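Nasside Clear-Cover Task Kit
Indora Lab Equipment / Manipulation Research / Task Kits

Item no. 824. Page updated 20 Nov 2020.

The Nasside kit is a set of tabletop props and a test procedure for measuring how well a two-finger arm handles transparent covers over food. It was put together by Delia Durán and Kiprono Masanja for their work on learning from demonstration, and we sell it in the form they use. 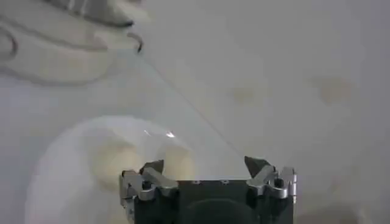
Wrist camera view, fingers open, round translucent dish at lower left.

Clear plastic gives a wrist camera very little to work with. The rim is faint and the glare changes position when the arm does. The method trains a policy on wrist video alone, then tests it against the same policy with a fixed overhead camera added. 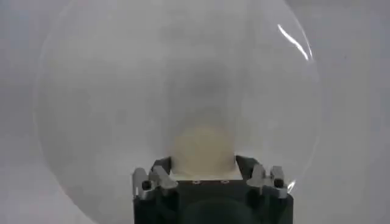 The training set is 200 demonstrations recorded by teleoperation. Each one is labeled at approach, contact, lift and release. Labels come as a plain text file, one line per event.

What's in the kit
Clear dome cover, two
Steamed bun props, cream
Placement mat with printed start positions (remove before recording)
Procedure booklet, 14 pages
Download code for demonstrations and labels

An electric hot pot is not supplied. Any countertop model with a lid handle that fits your gripper opening will do. Enter the handle height in the setup file before the first run.

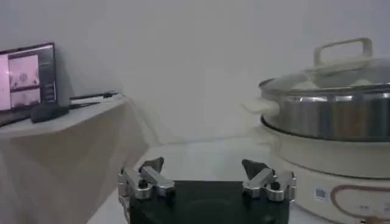

Leave the arm enough room to back away from the pot without crossing the side table. Run the approach once at low speed with the power to the pot off.

Results
With wrist video alone, the policy lifted the cover in 61 of 80 trials. With the overhead camera added it was 72 of 80. Most of the misses in both groups were fingers closing short of the rim. Trials where the cover moved but did not leave the table were scored as failures.

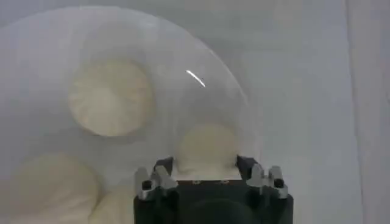

Bun positions are changed between trials, and the cover is set down again by hand. Wipe it with a soft cloth only. Scratches show up in the video and will affect your numbers.

Rigoberto Rosales handles orders and replacement covers. Questions about the label format go to Kiprono Masanja.

Related items: Selamwood side table clamp, Kakakhel cable guide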